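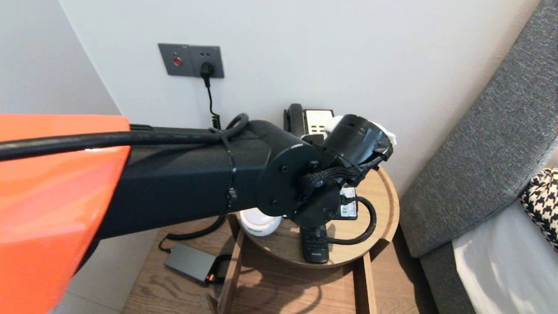 # The Slow Set

The work was drawers. I did drawers for most of that spring and all of the summer, in a bedroom on the second floor of the Quan building in Flandville, and by April I had stopped telling people at dinner what I did, since it took too long and ended with the word drawer.

The arm was called Oka. It had a gripper with two fingers and it could see from the wrist. My job was to hold the handles of the teaching rig, move the arm through the task, and do it again. Reach for the nightstand, get hold of the drawer, pull it open, let go, back off. Someone else pushed the drawer shut between runs for the first week. After that I did it myself with my foot.

The room was meant to be like a room where someone lived. There was a bed, a headboard, a phone on the nightstand, a remote. The phone wasn't hooked up to anything as far as I knew. My supervisor wanted clutter, and she wanted it to stay put long enough for us to learn something, so we were not allowed to tidy.

The method was hers. It was called Rerari, and I never found out why. Most of what we did before that was plain copying. You show the arm a task many times, it learns to do what you did, and it breaks when the drawer sticks or the light changes. Rerari took the same recordings and cleaned them first. It looked for the parts where nothing was happening and cut them out. The idea was that a person teaching a robot stops to think, or scratches an ear, or loses track, and the robot shouldn't have to learn any of that. If you took out the dead time, the arm would learn the task and leave the teacher behind.

There were two of us teaching. The other was a man who had driven a forklift before he came to us, and he was very good. He moved the arm as if it weighed nothing. His runs hardly needed cleaning. Mine did. When my supervisor put our recordings side by side on the monitor, his line went across in one smooth curve and mine had a flat place in it, always at the same point, after the fingers had closed and before the pull.

"What are you doing there?" she asked me.

I said I didn't know I was doing anything.

"Well, it comes out in the cleaning," she said.

We recorded 800 runs. Half were his and half were mine. Then we trained the arm and tested it, 200 trials, and it failed 58 of them.

She had expected better than that. She went through the failures one at a time with her lunch in her lap. They nearly all went the same way. The fingers closed a little off from where they needed to be, the arm pulled at once, and the fingers slid off. Then the arm carried on as if it had the drawer. It drew back, opened the gripper, and moved away from a drawer that was still closed. I found that hard to watch, and I couldn't have said why. It looked like someone going through the motions at a job they had been told they were about to lose.

She changed the lighting. She changed the training settings. She had the wrist camera taken off and cleaned and put back on. One of the technicians said the drawer slides were bad, so we got new slides, and the arm failed on the new slides.

In August she was away for two weeks and left me a list. Most of it was file work. I was to pack up the recordings, check that the names matched the log, and train one more model overnight so there would be a baseline to compare against. I trained it. When I came in the next morning I ran the test, and the arm opened the drawer. I reset it, and it opened the drawer again. I ran the whole test over that day and the next. It failed four.

I was sure I had made a mistake, and I had. I had pointed the training at the wrong folder. It had learned from the raw recordings, before the cleaning, and only from mine.

I sat on the end of the bed for a while, which we were also not allowed to do.

Then I watched the arm. I stood by the wall and let it run and I didn't touch anything. It reached, it closed its fingers, and it stopped. It was a short stop. If you weren't waiting for it you would have taken it for part of the motion. A couple of times it opened its fingers after the stop, shifted over slightly, closed them again, and stopped again. Then it pulled, slowly at first and then less slowly.

I knew what it was. I felt my face get hot, alone in a room with a machine.

My father was sick for three years before I took the job. He slept badly, and when he did sleep it was a light sleep that anything would break. His pills were in the drawer beside the bed, along with his glasses and the thermometer and a lot of receipts he wouldn't let me throw out. I had to get into that drawer at night. If you just pulled it, it jerked and the things inside rolled forward and knocked on the front, and he would be awake until morning and angry about it. So I learned to take hold of it and wait. I would stand there in the dark with my fingers on it until I was sure I had it evenly and could feel that it would come. If it didn't feel right I let go and took hold again. I must have done that every night. I hadn't thought of it once since the house was sold.

When my supervisor came back I told her about the folder first. I had practiced saying it. I said I had trained on the wrong set and I was sorry and the numbers were on the sheet. She read the sheet standing up, with her bag still on her shoulder.

"These are yours," she said. "Uncleaned."

"Yes."

"Run it for me."

We went in, and I started it, and she got down on her knees so her head was level with the nightstand.

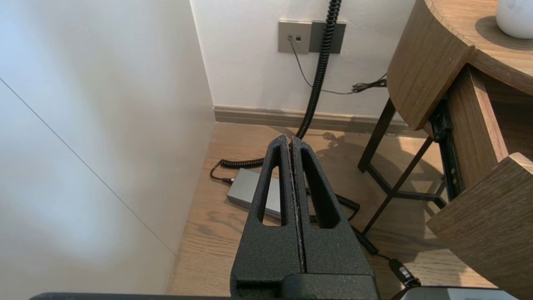
"What does the arm get out of the stop?" she asked.

"It gets time to check its grip before it pulls, and to take hold again if the grip is off."

She said that was what she thought too, but she wanted to hear someone else say it. She stayed on her knees through several more runs. Then she had me put his recordings in, uncleaned, without mine, and we trained on those overnight. The next day the arm was quick and sure and it slid off the drawer almost as often as it had before. He had never needed to check. He had good hands, and he got it right the first time, so there was nothing in his runs to show the arm what to do when it hadn't.

He took it well. He said he had always figured somebody would find a use for slow people, and he bought me a coffee.

The paper had to be rewritten from the front. Rerari stayed in the title, but it did the opposite job. It still looked for the places where nothing was happening. Now, when it found one that came at the same point in run after run, it kept that one and cut the others. She argued that a pause a teacher takes once is probably an itch, and a pause a teacher takes every time is probably part of the task, even if the teacher can't tell you what it's for. A reader wrote back to ask how we could be sure. She wrote that we couldn't, and that the test results were in the second table.

There was a paragraph in the draft about the teachers. It said one teacher had a background in equipment operation and the other had no relevant experience. She sent it to me to check, the way she sent me everything by then. I read it several times. The file was dated 2021-09-07, and I remember that because it was the day I was supposed to sign the papers for my next year and I kept putting them to one side.

I thought about what I would put. Home care, maybe. Night care. I typed "informal caregiving, three years" and looked at it. It would raise questions, and she would have to answer them, and then I would have to. There was also the matter of whether it was true in the way a paper needs a thing to be true. I had no recordings of that drawer. I had the flat place in the line and my own idea of where it came from.

I went down the hall to ask her. She was in the bedroom with the lights off, trying to find out whether the arm could manage by the light from the window. It was getting late and the window wasn't giving much.

"The part about my experience," I said. "It isn't quite right."

"What should it say?"

I told her. It took less time than I thought it would. She didn't say anything about my father, which I was grateful for. She asked which side of the bed the drawer had been on, and whether it had a handle or a lip, and whether I had pulled with my right hand or my left. I answered all of it. She wrote it down on the back of the test sheet.

"And you never rushed it?" she said. "Even if he was already awake?"

I had to think. There had been plenty of nights when he was awake, when he was lying there looking at me and telling me to hurry up.

"I did it the same," I said. "I only knew the one way by then."

She nodded and wrote that down too. Then she asked me to start the next run, and I went over to the keyboard and started it.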